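Publications > Working Papers > Office Life and Small Goods > Section 4

4. Where the pens go

4.1 Background

Every office that buys pens believes it buys too many of them. The firm we studied, Koppel, orders 3000 a year for a staff that could write out its entire correspondence with a tenth of that, and still the cup by the sign-in book is empty by lunch. Earlier work on shared supplies has mostly dealt with mugs and teaspoons. Pens have been left to the humor columns, where they have been treated with more care than one might expect but with very small samples.

We take the view that a pen is a borrowed object whose lender has no name. A person who takes a stapler knows whose stapler it is. A person who takes a pen from a meeting room knows only that they needed one, and by the time the meeting ends the pen is in a jacket. Eglītis (Dzintra Eglītis, then running the front desk at the Plesent building) called this "pocket drift" in her unpublished notes, and we have kept the term, having failed to come up with a better one over several lunches.

4.2 Method

In April we released 100 marked pens at Koppel and the same number at Trinduvo, a smaller company one floor down with carpet and, by its own account, a stronger culture. Each pen carried a thin scratch under the clip. Staff were told that a study of desk habits was under way, which was true, and were not told that it concerned pens. We checked cups, trays, windowsills and the tops of printers after office hours for 24 working days. Bags and pockets were not searched. The ethics board was clear on this point, and so was the staff of Trinduvo when one of us looked too long at a coat.

4.3 Results

At the end of the period 17 marked pens could be found at Koppel. Trinduvo did worse, although its staff rated themselves as "very likely" to return a borrowed item. Three of the pens released on the upper floor surfaced on the lower one, and none made the trip the other way. We can offer no theory of this beyond gravity.

Meeting rooms lost pens fastest, followed by the mail counter. Desks with an owner lost them slowly and now and then gained one, usually a worse one.
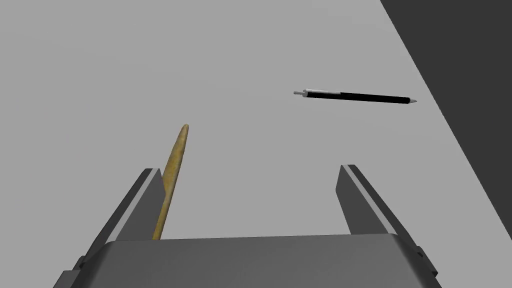
Figure 4. Light gray tabletop with pen.

Price had less effect than we had assumed. The better pens, bought from Triltedari at a cost we were asked to justify twice, vanished at nearly the same rate as the cheap ones, and their owners-for-a-day described them in interviews as "just a pen." What did matter was plain sight. A black and silver pen on a pale, nearly bare surface, as in Figure 4, looks to the passing worker like something left over, and our interview subjects spoke of such pens as free. The same pen in a crowded cup was seen as stock. Several people who would never take from stock told us, with some pride, that they had simply tidied up.

We return to tidying in Section 5, where it accounts for most of the missing scissors.

24 shares | 3 comments

This site uses cookies to remember your reading preferences. Accept | Manage settings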